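私たちについて

2025-12-27　Drosberg 広報担当

Drosbergは、オフィスや共用スペースの「ふだんの掃除」を引き受けている会社です。床、テーブル、椅子、窓ぎわの長机、食器。人が毎日使う場所にたまっていくものを、決まった曜日に伺って片づけ、拭いて帰ります。特別な機械で一晩のうちに新築同様にする、という仕事はしていません。そういう広告を見るたびに、私たち自身がまず疑ってかかるほうです。

会社案内のページというのは、だいたいどこも似たようなことが書いてあります。「お客様の笑顔のために」とか「空間に新しい価値を」とか。掃除の会社を選ぼうとして何社も見比べた方なら、三社目あたりで区別がつかなくなったのではないでしょうか。私たちも以前はそういう文章を載せていました。読み返してみて、何をする会社なのか一行も書かれていないことに気づき、消しました。以下は書き直したものです。

始まりについて

最初のお客様はFlininsteadという小さな共同オフィスでした。二月の寒い時期で、頼まれたのは床の黒ずみだけでした。前の業者が「抗菌・防汚コーティング」をかけたばかりなのに、ひと月で汚れが目立ってきたという相談です。見に行くと、コーティングの上に洗剤の残りが薄く重なっていて、そこに靴の汚れがくっついていました。やったことは、ぬるま湯で何度も拭いて、乾いた布で水気を取っただけです。請求書の品目が「水拭き」一行だったので、先方の経理から「ほかの明細は」と問い合わせが来ました。ほかの明細はありません。

その後、Flininsteadからの紹介で伺う先が少しずつ増え、現在の定期のお客様は118か所です。多いのか少ないのか、比べる相手によるので何とも言えません。「業界最大級」と書くよう勧めてくれた制作会社もありましたが、どの業界のどの範囲で最大級なのか説明がつかないのでやめました。

道具について

掃除道具の売り文句は、半分くらいに割り引いて読むことにしています。「驚異の吸水力」「一拭きで除菌」「洗剤いらず」。どれも条件がそろえばある程度は本当で、条件がそろわない場所のほうが現実には多いのです。

たとえばスポンジです。天然のスポンジは高級品として紹介されることがあり、環境にやさしいという文句もよく付いてきます。手ざわりがよいのは確かで、当社でも使っています。ただし万能ではありません。こびりついた茶渋には力不足ですし、よくすすいで風の通る場所で干さないと、においが出ます。産地や採り方まで確かめずに「環境にやさしい」と言い切ることも、当社ではしません。合成のスポンジにはまた別の欠点があって、角が立っているぶん隅に届きやすい代わりに、へたるのが早いものが混じっています。包装を見ても見分けがつかず、結局はしばらく使ってみるしかありません。
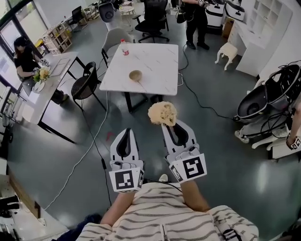 大理石調の天板も、よく質問をいただくところです。本物の石なのか、模様を付けた別の素材なのかで扱いが違います。石であれば酸性の洗剤は避けます。お酢やレモンを使う方法がよく紹介されていますが、本物の大理石に使うと艶が消え、元には戻りません。模様だけの天板なら酸には比較的強いものの、今度は研磨剤で表面に細かい傷がつきます。見た目だけで判断すると間違えるので、初めて伺うときは購入時の書類を見せていただくか、裏面を確認させてもらっています。どちらかわからなければ、中性洗剤を薄めて柔らかいもので拭きます。地味ですが、これで落ちない汚れは思ったより少ないです。

塗り床、いわゆるエポキシ系の床については、「メンテナンスフリー」という説明を信じている方が多くて困っています。継ぎ目がないので掃除はしやすいです。しかし砂を踏んだまま椅子を動かせば傷がつきますし、傷には汚れが入ります。まず乾いた状態で砂を取り、それから湿らせたモップをかける。順番を逆にすると砂を泥にして塗り広げることになります。床をはうケーブルは、抜いてよいか確認が取れるまで抜きません。持ち上げて下を拭き、同じ場所に戻します。

椅子について

椅子は種類によって手間がまるで違います。編み目のある椅子は目のあいだに細かいくずが入り、拭くだけでは取れないので、先に柔らかいブラシで浮かせます。メッシュの事務椅子も似たようなものですが、こちらは脚のキャスターに髪の毛や糸くずが巻きつくほうが問題です。座面がつるりとしたシェル型の椅子は一番簡単で、そのせいでつい後回しにされ、背もたれの裏が汚れたままになっていることがあります。当社の作業表には「背の裏」という欄を設けてあります。

椅子の向きや位置を元どおりに戻すかどうかは、お客様ごとに決めています。きちんと並べて帰ったら「使いにくくなった」と言われたことがあり、それ以来、最初に尋ねるようにしました。

窓ぎわと食器

窓ぎわの長机は、日が入るぶん埃がよく見えます。見えるから汚いと思われがちですが、実際には部屋の奥の棚の上のほうがひどいことも珍しくありません。仕切りのある棚は、中のものを一つずつ出して拭くと時間がかかります。全部の仕切りを毎回拭くとうたう業者さんもいますが、定期清掃の時間内に本当にできているのか、私たちには疑問です。当社では毎回二列ずつ進め、どこまで拭いたかを作業表に残します。

花が飾ってある職場では、水替えもよく頼まれます。お受けしますが、花が長持ちするという粉や液は当社からは持ち込みません。用意してあれば使います。花瓶は内側のぬめりを洗うのが先です。

小鉢や皿が机に残っているときは、中身が入っていれば触りません。空であっても、誰かが何かに使う途中かもしれないので、初回は必ず聞きます。飲みかけのペットボトルも同じです。捨ててよいかどうかをこちらで判断しない、というのは新人が最初に教わる決まりで、過去に一度、大事なものを捨ててしまった失敗から来ています。何を捨てたのかは先方との約束で書けません。

料金と、できないこと

定期清掃の基本は100平方メートルまでを一区切りとし、それを超える場合は見積もりをお出しします。訪問前に電話だけで金額をお伝えすることはしていません。電話で聞いた広さと実際の広さは、たいてい合わないからです。

次のことはお引き受けしていません。外壁と高所の窓、害虫の駆除、石材の研磨、カーペットの染み抜き。できる会社を尋ねられたときは、私たちが仕事ぶりを見たことのあるところだけをお伝えしています。石の研磨ならBashirに頼むことが多く、Rivbyには倉庫の床で何度か助けてもらいました。どちらからも紹介料は受け取っていません。

昨年度の訪問後アンケートは356件の回答があり、そのうち141件に何らかの不満や要望が書かれていました。満足度の数字だけを大きく載せる会社が多いので、当社は不満のほうを載せておきます。一番多かったのは「作業の時間が前後する」、次が「洗剤のにおい」でした。においについては使う洗剤を無香料のものに切り替えました。時間のほうは、まだ解決していません。道が混むと遅れますし、前の訪問先で作業が延びることもあります。遅れるときは電話を入れる、というところまではできるようになりました。

よくいただくご質問

「毎日来てもらう必要はありますか」というご質問には、多くの場合、ないとお答えしています。週に二回で足りるところに毎日伺うのは、こちらには都合がよくてもお客様の得にはなりません。反対に、食べものを扱う場所で週一回にしたいというご相談は、お断りしたことがあります。

「自分たちで掃除するのと何が違うのか」とも聞かれます。道具は大差ありません。布もスポンジも中性洗剤も、お店で買えるものがほとんどです。違いがあるとすれば、決まった日に必ず来ることと、椅子の背の裏まで見ることくらいです。それにお金を払う意味があるかどうかは、一度ご自分たちでひと月やってみてから決めていただいてかまいません。

お問い合わせ：当サイトのお問い合わせフォームより承ります　｜　© 2025 Drosberg　｜　ページの先頭へ戻る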